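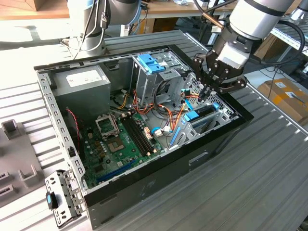
Teaching by Remote: The Desktop PC Bench

Kirside started this set of recordings in November. The task is desktop computer work: an operator moves the arm by remote control, the arm's path is logged, and the log goes into the training set. All of the recordings are made with the case on its side and the side panel off.

Radek Kubíček does most of the driving. He learned on the Sokol exercises, which were mainly blocks and cups, and says cables are harder. They move when you touch anything near them, and an operator has to slow down well before contact. Our limit for one recording is 98 seconds.

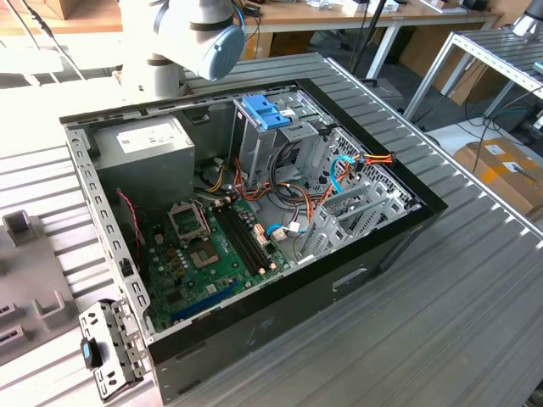
New operators get 40 practice runs before we save anything. The first ones are spent above the case, learning how far the wrist can turn before the arm gets close to the power supply or the drive cage.

Each saved run gets a short note from the operator: what was tried, where it stalled, whether to keep it. Runs with a long pause are kept if the motion on both sides is clean.
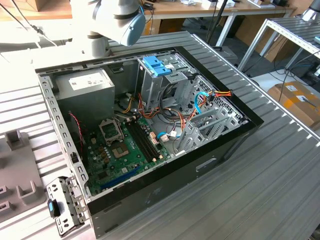

The keep rate so far is 70 percent. The goal for the full set is 2000 runs, shared with the Birarard group, who will check the labels. Questions about the operator notes can go to Radek.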